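Grip rules for wrapped food: what's in your checklist?

plela_jo
Loving how our written rules are coming along! Rule one at Bovdale: centre the item between both pads before you close. Rule two: pads open wide on approach, every time. It's made our clips so much easier to compare.

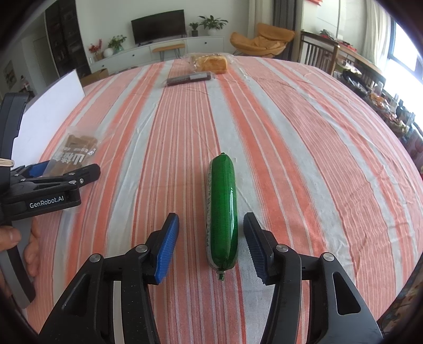

Reply 1 – Ocampo84
Great start, but I'd put rule two first. And add one for twisted clip ends, like on that green one. We never grab by the clip.

Reply 2 – sturura_fan
Disagree on the clip! Gripping near it is fine if you log it. We've got 434 logged that way.

Reply 3 – plela_jo
Ooh, I'd allow it with a log. Baltasar Huenchumán is redoing our sheet Thursday, I'll ask him to add a column.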